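What I Learned from a Slow Robot
Opinion, posted in November

Last month I went to the open day of Skellano, a small company in Ulley that teaches robot arms to do housework. I went because my neighbor had a spare ticket, and because I wanted to be angry. I have cleaned hotels for many years and I have my opinions about people who think this job is easy.

The demonstration started at four in the afternoon, in a hall with bad heating. We were some 60 visitors and there were not enough chairs. The robot is called Sunda. Its task was to take a cloth, fold it, and put it down flat on a table. One folding took 8 minutes. I can do it in the time I need to say my name.

A man behind me laughed, and then more people laughed, and I must admit that I did not like this laughing. I had come to laugh too. But I looked at the screen that showed what the small camera on the wrist of the arm sees, and I became quiet. 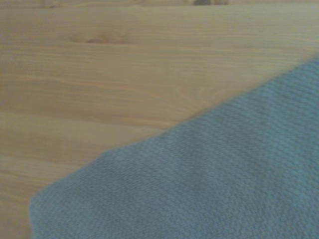
When you train a new person in a hotel, you say "fold the towel" and she already knows what is a corner. She has touched cloth since she was a baby. The machine has to get this from nothing, from a very close view of fabric and wood, where one small ripple can be an edge or can be only a ripple. The engineers told us that they had recorded 2437 attempts for this single task. I wrote the number on my hand so I would not forget it on the bus.

My opinion is the following. We speak about these machines in the wrong way, and both sides do it. The people who sell them say that soon they will do all the boring work. The people who are afraid of them say the same thing, only with a sad face. Both believe that the work is simple. After the open day I believe it even less than before. If a room of educated people needs so many attempts for one cloth, then maybe the woman who does a whole floor before lunch should be paid as somebody with a skill.

I asked this at the end, when there was time for questions. The answer was polite. They said that Sunda is meant to help the workers, and that a partner laundry, Kozan, will try it next year. I asked if somebody from the laundry had been invited to teach it. There was a silence, and then they said it was a good idea.

I do not say this to make them look bad. They were friendly, they showed us the failures together with the successes, and the coffee was free. I would only like that at the next open day there are 4 chairs in the front row for people who fold for a living, and that they are asked what they see. I would take the bus to Ulley again for that, even with the heating as it is.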